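Substrato de sementeira Nusavwood Fino

Sacos de 16 e 99 litros - Para sementeira, repicagem e enraizamento de estacas

O Nusavwood Fino é um substrato à base de fibra de madeira e casca de pinheiro compostada, crivado a uma granulometria pequena para que as raízes novas não encontrem pedaços duros nos primeiros centímetros. Não leva turfa. É o mesmo substrato que usamos no viveiro para as aromáticas, as vivazes e quase todas as hortícolas que vendemos em alvéolo.

A fibra vem da Henden, que a desfibra a vapor. O composto de casca matura nos nossos talhões antes de ser crivado e misturado. Cada lote é ensaiado com agrião e alface antes de ser ensacado, e o número do lote está impresso na costura do saco.

Características

Composição: fibra de madeira, casca de pinheiro compostada, perlite fina, calcário
Adubação de arranque: baixa, suficiente para as primeiras semanas
Estrutura: fina, sem grumos
Volumes: 16 L e 99 L
Palete: disponível só no saco de 99 L, preço sob consulta

Utilização

Abra o saco e solte o substrato com as mãos. Vem comprimido e ganha volume depois de arejado. Encha os tabuleiros até cima, bata-os uma vez na bancada e alise sem calcar. Regue antes de semear e deixe escorrer.

Sementes muito finas, como as de manjericão, tomilho ou boca-de-lobo, ficam à superfície ou com uma camada muito leve por cima. As maiores enterram-se a uma profundidade igual ao dobro do seu diâmetro. A fibra de madeira clareia à superfície quando seca, mas por baixo pode continuar húmida. Antes de voltar a regar, levante o tabuleiro e avalie pelo peso.

Para estacas, misture uma parte de perlite por cada três de substrato. Em alfazema e alecrim convém não fechar totalmente a tampa do propagador.

A partir da terceira semana as plantas precisam de adubo. Usamos o Drilesent líquido em meia dose, uma vez por semana, até à transplantação. Quem preferir um adubo sólido pode misturar o granulado Panasiuk no vaso definitivo, nunca no tabuleiro de sementeira.

Conservação

Guarde os sacos à sombra e fechados. Um saco aberto deve ser gasto na mesma estação. Pode aparecer um bolor branco à superfície nos meses húmidos - é um fungo da madeira, não ataca as plantas e desaparece ao mexer. 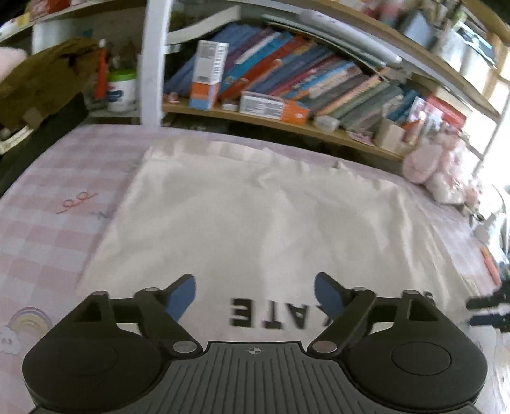
Quem semeia em casa, num quarto ou numa marquise, deve contar com algum pó ao abrir o saco de 16 litros, sobretudo no verão. Humedeça o substrato ainda dentro do saco, com um copo de água, e espere uns minutos. Forre a superfície de trabalho com um plástico ou com jornal, porque a casca compostada mancha os tecidos claros. Um lençol aos quadrados cor-de-rosa pálido, como o da fotografia, fica marcado se lhe cair substrato molhado em cima. Se acontecer, deixe secar, escove e só depois lave.

Encomendas e entrega

Ref. 560-16: saco de 16 L
Ref. 560-99: saco de 99 L

Os sacos de 16 litros seguem por transportadora, até ao máximo de quatro por encomenda. Os de 99 litros podem ser levantados no viveiro até às 19 horas ou entregues com as nossas plantas na volta habitual. Em março e abril os prazos são mais longos e aconselhamos reservar em fevereiro.

Produtos relacionados: Nusavwood Vasos, Nusavwood Acidófilas, adubo líquido Drilesent, tabuleiros de alvéolos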